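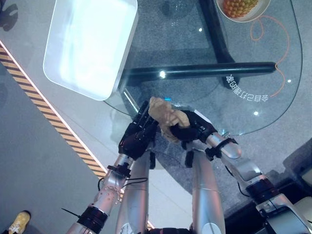
Volume 4, Issue 5

Florencia Villalba is the sort of person who puts the kettle on before she'll talk about safety, and by the time our tea was poured she'd already been through the floor tape, the cables and the proper way to fold a cloth.

She wrote the house rules for two-armed robots at Destby, and she is very fond of them. "People think a rule book is there to say no," she told me. "Mine mostly says slow down - and have a look at what's on the table first."

The book began in May as a single page and now has more than 70 entries, a good many of them about hands.

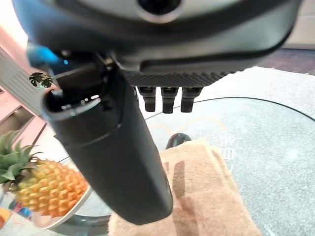 Hand, towel and fruit on the glass table.

"Glass is a lovely test of manners," she said, warming up. "You can't be careless near it, so we ask for a low speed and a gentle grip, and we ask that somebody writes down every change to either."

Her colleague Tomás Duggan, who came over from Diltcombe, was harder to win round. He'd always kept that sort of thing in his head.

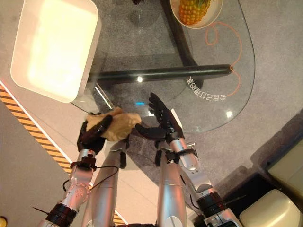 He keeps a notebook now, and he was good enough to show me a few pages. "I grumbled for weeks," he said, laughing, "and then I went on leave and the others could carry on without ringing me!"

Florencia would like the next edition to cover cloth and soft goods properly. She's already pencilled in the headings.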